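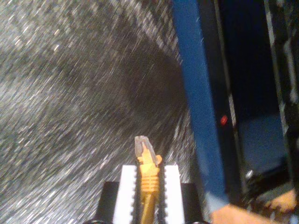
Heltadach是Hsiao公司面向中小型电子竞技赛事推出的本地赛事服务器,集对局托管、选手登记、断线恢复和录像归档于一体,整机高度与一台普通台式交换机相近。本中心训练与赛事保障组受Undirport电竞馆委托,对该产品进行了为期30天的试用评估。评估范围限于有线接入。像图中这类黄色网线,护套上有数道凸起的环纹,侧面还有一个小凸片,在密集的机柜端口中辨认较为容易;而护套的形状也会影响插头在窄小端口中的进出,本文在第三部分对机身端口间距另有评述。无线接入、云端转播及广告投放功能不在本次评估之列。

一、评估背景

Undirport电竞馆每年承办的赛事以五人制战术射击项目为主,兼有少量一对一格斗项目。以往的做法是每场比赛由裁判在一台性能较好的选手机上临时开设房间,赛后由裁判手工抄录比分,再交成绩组录入。此种做法成本低,但存在三方面问题:房主机一旦死机,全场对局随之中断;录像散落在不同机器上,申诉时难以及时调取;比分抄录偶有差错,回合数与地图顺序对不上的情况每届都有。

馆方因此提出需求,希望以一台独立设备承担全部对局托管,同时保留裁判对比赛进程的最终控制权。本组在前期调研中筛选出两款产品,一为Heltadach,一为Prevcombe。后者在功能清单上与前者接近,但需要按赛事场次另行付费,且录像默认上传至厂商服务器,馆方对此有所顾虑,故本次以Heltadach为主要评估对象,Prevcombe仅作部分项目的参照。

二、试用过程

试用期间,设备共托管对局541场,其中包括馆内青少年组选拔赛、高校邀请赛预选阶段以及日常训练赛。现场技术工作由Chi-keung Man负责,裁判长由Uchenna Chukwu担任,成绩核对由Kam-wah Mok完成。三位人员在试用开始前均接受了厂商提供的半天培训。

首次部署用时较短。设备通电后,管理页面会引导使用者依次完成语言、时区、赛制和裁判账户的设置。中文界面翻译总体准确,但“加时”与“延时”两词在不同页面混用,前者指比赛规则中的加时局,后者指观战信号的延迟播出,初次使用者容易误解。裁判长在第一周曾因此将观战延迟误设为零,所幸当时为训练赛,未造成影响。本组已将该问题书面反馈厂商。

选手登记支持表格导入,选手信息上限为3,000条。对单一场馆而言,这一容量足够使用数年;对需要跨地区汇总选手资料的协会,则略显不足。导入时如遇重复的游戏昵称,系统会中止全部导入,并只提示首条冲突记录。成绩核对人员建议改为列出全部冲突后由使用者逐条确认。

三、主要功能评述

(一)对局托管

对局稳定性是本次评估中表现最好的一项。试用期间未出现因设备自身原因导致的对局中断。在两个五人制房间同时进行比赛、另有一个观战房间开启的情况下,选手反映操作手感与单房间时没有明显差别。本组安排了数名有职业队青训经历的选手作盲测,即不告知其所在房间由选手机还是由Heltadach托管,多数人认为后者在近距离对枪时判定更为一致。

需要说明的是,设备同时开启的房间数超过四个后,管理页面的响应会变慢,切换地图的指令有时要等待数秒才会执行。对局本身不受影响,但裁判在等待时容易重复点击,系统会把重复点击视为新的指令依次执行,曾有一次连续切换了两张地图。厂商应当在指令执行期间锁定按钮。

(二)断线恢复

系统在每回合开始时自动保存状态,包括双方比分、选手经济、装备及暂停次数。选手断线后,裁判可选择暂停等待、由替补接替或回退至上一回合开始时的状态。三种处理方式均须输入裁判口令,并自动写入比赛日志。

裁判长对此项功能评价较高。其意见为,以往处理断线争议时,双方队伍往往对断线前的经济数额各执一词,现在只需调出日志即可裁定,暂停时间明显缩短。不足之处在于回退操作仅限最近三个回合,若争议在更晚的时间提出,便只能依靠录像处理。

(三)录像归档与申诉

每场比赛结束后,录像与比分表自动归入同一文件夹,并以赛事名称、轮次和队名命名。申诉受理人员可按回合跳转,亦可切换任一选手视角。试用期内共受理申诉六起,均在当日完成调阅。

录像文件采用通用格式导出时,画质有所下降,烟雾与闪光效果较多的回合尤为明显。如需用于公开发布的集锦制作,建议仍由转播组另行录制。

(四)机身与端口

机身为前置端口设计,适合放置于裁判席下方的矮柜。端口间距偏窄,护套较厚的网线相邻插入时会互相挤压,拔出中间一根须先松开两侧。现场技术人员的处理办法是间隔使用端口,但这样会使可用端口减少一半。对于只需连接一台主交换机的场馆,此问题影响有限。风扇噪声在比赛进行时不易察觉,在赛后采访环节则需注意摆放位置。 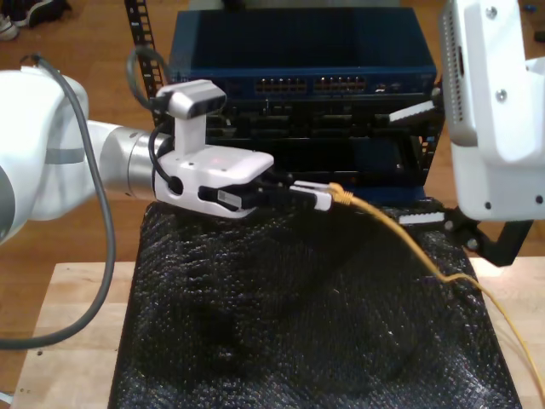
没有外网连接时,Heltadach还能否正常办赛?

对局托管、断线恢复和录像归档均可在局域网内独立运行,前提是所用游戏项目本身允许局域网登录,且设备已在赛前完成授权激活。激活有效期为两周,跨越时间较长的联赛应在赛程间歇重新联网一次。选手账户的在线验证功能在离线状态下不可用,需由检录人员核对证件。

四、与Prevcombe的对照

Prevcombe在观战功能上较为成熟,解说席可直接调用选手数据面板,画面布局也更适合直播。其赛程编排工具支持双败淘汰、瑞士轮及小组循环的混合赛制,Heltadach目前仅支持前两种,小组循环须由使用者手工录入对阵。对于以直播为主要目标的赛事,Prevcombe的优势较为突出。

在裁判权限方面,两者差别较大。Heltadach将裁判账户分为主裁判、助理裁判和记录员三级,权限边界清楚,所有操作均有留痕。Prevcombe只设管理员与普通用户两级,主裁判与转播导播往往须共用同一管理员账户。曾在多项北欧高校联赛担任规则顾问的Maj-Britt Eide在审阅本报告初稿时指出,共用账户会使责任难以追溯,正式比赛应当避免。本组同意这一意见。

五、费用与售后

Heltadach报价为3,664美元,包含主机、一年软件更新和远程技术支持。第二年起更新服务按年续费,不续费者可继续使用已安装的版本,但无法获得新游戏版本的适配。鉴于主流射击项目更新频繁,馆方在编制预算时应将续费列为必要支出。

试用期间,本组先后提交技术咨询九次,厂商均在工作时段内答复。其中两次涉及游戏版本更新后的兼容问题,均在次日收到补丁。晚间七时以后无人值守,而多数业余赛事恰在此时段进行。负责青少年组赛务的Babatunde Afolabi提出,厂商至少应在赛前登记的比赛时段内提供值班支持。厂商表示正在研究,尚未给出时间表。

六、评估意见

经综合评议,本组认为Heltadach适合以线下比赛为主、对裁判流程和申诉处理有明确要求的中小型场馆采用。其对局稳定性和日志留痕达到预期,断线恢复功能具有较强的实用价值。赛制种类、录像导出画质及晚间技术支持有待改进,端口布局亦有优化余地。

建议Undirport电竞馆在正式采购前与厂商确认以下事项:小组循环赛制的上线时间;重复指令问题的修正版本;比赛时段内的值班安排能否写入合同。若上述事项得到落实,可先在高校邀请赛正赛阶段启用,原有的选手机托管方式保留一届作为备用。裁判员培训应安排在七月休赛期内完成,培训内容须包括口令管理、回退操作和日志导出,考核合格者方可开设主裁判账户。

本评估所依据的软件为试用期内的正式发布版本,后续版本如有重大调整,有关结论应重新核实。试用期间形成的比赛日志由成绩组保存,参赛队伍可凭报名编号申请查阅本队部分。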